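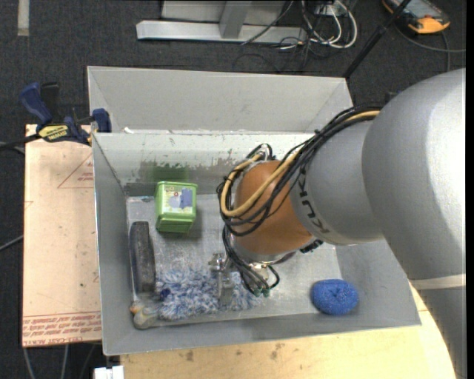

The delegation from the Tindbridge Joint Materials Board visited the Drellex reprocessing works at Kamater on January 17, 2025, to examine how the company receives, stores and passes on used packaging collected from households. The visit formed part of the Board's preparation for the renewal of its collection contract in September. Members were interested in the condition of equipment in daily use, and the grey sheet-metal bins were of particular note: the sloping walls suit the material well, but the inner back wall of one was scuffed and scratched, with paint chipped along its upper edge. The Board's own stores show similar wear, and the question of repainting against replacement was raised with the site management.

Arrival and reception

Members were received at the north gate and given a short safety talk, protective footwear and visitor passes. The works occupies the former Lamrani textile mill, of which the weighing house and the long storage shed remain in use. The site employs 154 people over two shifts. Parking was limited, and future parties are advised to travel together.

Intake and storage

Lorries are weighed on entry and again on leaving. The works accepted 2,855 tonnes of mixed packaging in the last full quarter, the greater part of it from the three districts closest to the river. Loads containing garden waste are turned back at the weighbridge and the sending authority is charged. The Board asked for the number of its own loads refused under this rule and was promised a written reply.

Baled card is kept under cover in the long shed, which holds up to 700 bales. Members observed that the gutters on the western side were in poor order and that rainwater had reached the lowest row. The management stated that repairs had been agreed with the landlord. Plastics are stored outside in an open yard, and netting has been fitted along the boundary following complaints from neighbouring houses.

Charges

The present gate charge is reviewed once a year. Drellex proposed a fixed charge for three years in return for a guaranteed minimum of 300 tonnes a month from the Board's area. Members made no commitment. The officers consider that the minimum could be met in most months but would be at risk in the weeks after the new year, when collections are often delayed by weather.

Matters for further attention

The Board will request copies of the most recent fire inspection and the noise survey for the yard. A second visit, to the company's transfer station, will be arranged before the contract papers are issued. The Board records its thanks to the staff at Kamater for their time and for lunch.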